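Cuaderno de taller, zona de acampada de Usthorpe
Marzo, 16:20
Anota: Leif Norðdahl. Revisa: Kolbrún Laxdal.

Se procede a la revisión previa a la apertura de temporada en las parcelas para autocaravanas. Quedan comprobadas las tomas de agua de la hilera norte. La presión es estable en todas salvo en la parcela 44, cuya llave de paso cierra con dificultad. Se ha solicitado el recambio a Noltow.

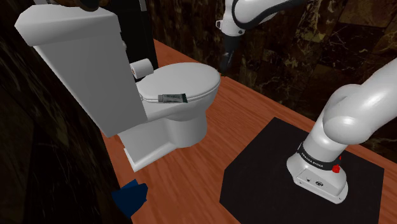

El punto de vaciado de aguas grises se ha limpiado y la rejilla se ha vuelto a fijar con 3 tornillos nuevos. La manguera de enjuague mide 90 cm menos que la anterior y no alcanza el desagüe desde el poste; se colocará un empalme. El depósito auxiliar, de 300 litros, permanece vacío hasta recibir el visto bueno de la Sra. Laxdal.

Respecto al suministro eléctrico, el cuadro Ebihara disparó una vez durante la prueba de carga. Repetida la prueba con la hilera sur desconectada, no volvió a disparar. Se deja constancia y no se modifica el ajuste. 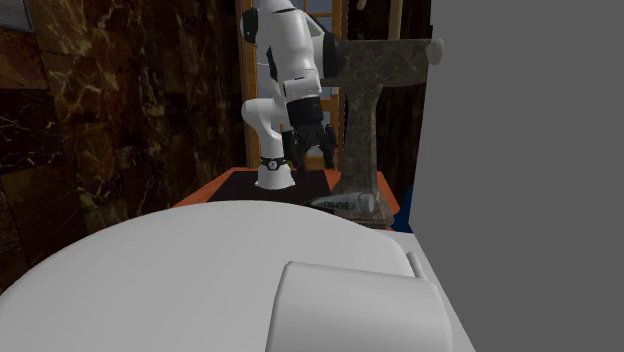
¿Puede asignarse la parcela 44 antes de recibir el recambio?
Únicamente a vehículos con depósito propio lleno, y haciéndolo constar en el recibo de llegada.

Pendiente: repintar la numeración del camino de Trarutia y sustituir el cartel de horas de silencio, que conserva el horario de la temporada pasada. El texto nuevo lo facilitará recepción.

L. N.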